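Notes for the talk – small claims, landlords and the security deposit

Opening. Ask who has lost a deposit. Wait for hands. Ask who got a letter explaining why. Fewer hands. Leave them up while I find the clicker.

Slide 1 – What a deposit is
Your money, held by someone else, who has started to feel at home with it. The law in most states sees it the first way. The landlord tends to see it the second.

Slide 2 – The Juvetberg Apartments file
Tenant moved out in April. Deposit was $680. Eleven weeks of silence, then a one-line invoice from Ernard Property for "general condition." Pause here. Let them enjoy "general condition."
Ask the room what they would write back. Somebody always says something I can't repeat to a judge.

Slide 3 – Wear and tear versus damage
Faded paint is wear. A hole shaped like a bowling ball is damage. Carpet is where friendships end. Mention that age matters: a landlord generally can't bill you for a brand-new carpet to replace one that was on its way out when you signed.
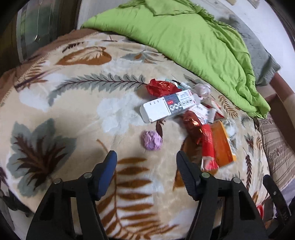
Crumpled purple paper on a leaf-print blanket.

Slide 4 – The letter
Keep it to one page. Dates, amount, forwarding address, deadline. Leave out the paragraph about karma. Send it a way that gives you a receipt, and keep the receipt somewhere other than your glove box.
Read the Lamance letter aloud if time allows (15 lines, no adjectives, got a check back). Skip if we started late. We will have started late.

Slide 5 – Filing
Check the dollar limit and the filing fee for your own county. Name the right defendant – the company on the lease, which may not be the company on the sign. Pyo Holdings owned the building in my second story and Ernard only managed it. That cost the tenant 2 trips to the clerk's window.

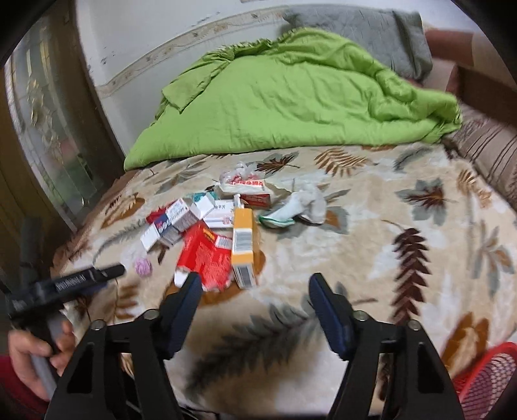

Slide 6 – Your five minutes in front of the judge
Start with the number you want. Then the lease, then the move-out date, then the letter. Bring three copies of everything. Don't interrupt, even when the other side is describing an apartment you have never seen.

Questions. Remind them this is general information and I'm not their lawyer. Someone will ask about the dog anyway.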